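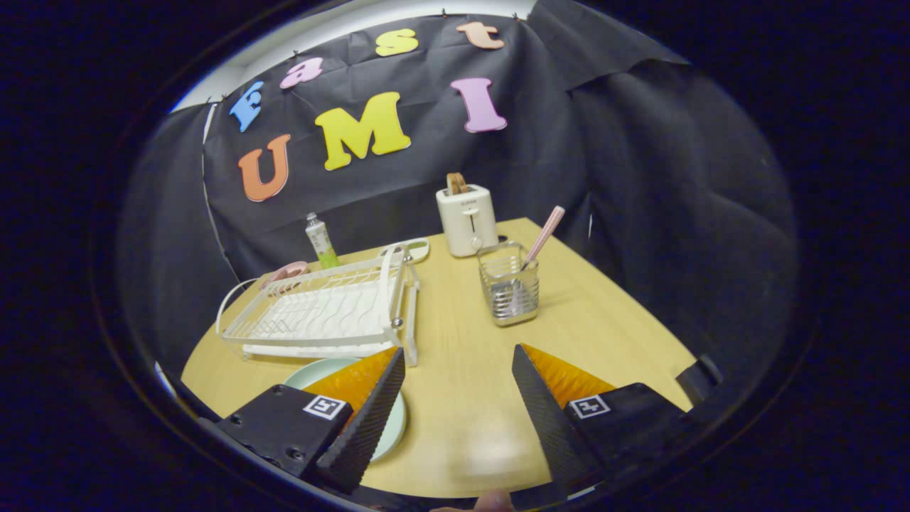

October 2025

Glue notes, cont. from the green notebook (full, it's on the shelf over the sink).

Hide glue vs the fish glue from Sturus, for the chair repairs. Santeri wants an answer before we start on the Peltonen chairs, so here is where I am.

Made up the hide glue fresh last night. One part glue to two parts cold water, left to soak overnight, jar lid on loose. Good even jelly by morning, no dry bits in the middle. Warmed it in the pot slowly. Got distracted by the phone and it ran too hot for a bit, so that batch is marked with an X and is only for sizing end grain. Don't use it on joints. Marjatta, this means you.

Second batch fine. Runs off the brush in a thin string, no lumps.

Test pieces: birch on birch, lap joints, same board for all of them so the grain is close enough. Planed, not sanded. Half hide, half fish. Clamped hand tight, left overnight, then a day more out of the clamps. 8 of each.

Breaking them: Aleksi's lever rig, the one with the bucket. Pour sand in slow until it lets go, weigh the bucket. Crude but it's the same crude every time.

Hide glue – all but 2 broke in the wood. The two that let go in the glue line were the last ones I brushed, and I'd bet the glue had gelled before I got the clamp on. Shop was cold. Should have warmed the wood first. I know this. Wrote the same thing in June and here we are again.

Fish glue – more mixed. Strong enough, but more of them came apart along the line, and one was still a bit soft in the middle when it opened. Needs longer in the clamps than the label makes out, at least in our shop. On the other hand the open time is lovely. You can fit a whole chair back without running.

So for Peltonen: fish for the backs, where there are too many spindles to get home before hide glue sets. Hide for the seat rails and anything that takes a knock. Kaiwen disagrees, would use hide for all of it with a bit of urea mixed in to slow it down. Fair. We have urea somewhere. Trying that next.

Clean up: old glue in the sockets is still the slow part. Warm water on a rag, wait, scrape, repeat. Vinegar helped on the stubborn one (rear left leg, chair with the split crest) but it left the wood fuzzy and I had to wait for it to dry out before I could see what I had. Somebody has been at that chair before with white glue, so hide won't stick to it untill it's all off. Scraped down to bare wood in three sockets. The rest tomorow.

Loose tenons: two are too thin to save by glue alone. Shaving wrapped around, glued on first as its own step, then fitted. Tiburcio did one that way on the Wormont bench and it's still solid. He says cut the shaving from the same kind of wood and lay the grain along the tenon. Did that.

Weather is a nuisance. Damp all week, and the meter by the door reads higher than I like. Chair parts moved to the rack near the heater but not right up against it.

Supplies
Hide glue: nearly 700 grams left in the big tin
Fish glue: one bottle open, one sealed
Birch: 50 cm of the test board left, don't burn it
Brushes: need new ones, the small round is shedding hairs into everything
Order from Fludwood went in, no word back. Ask again.

Still to do
Urea batch, small, write down the amount this time
Leave one set of fish joints in the clamps two nights and break them
Same again with the wood warmed
Find out if Peltonen wants the old finish kept on the arms. Santeri thinks yes, I thought he'd said no. Call before touching them
Label the X jar better, the tape is already coming off

Later – broke one more fish joint that had been sitting in the rack since the start. Failed in the wood, clean across. So time does matter. One piece proves nothing, but I'm leaving the chair backs clamped two nights whatever the label says. Bar clamps will be tied up, so if you need the long ones tell me before I glue up.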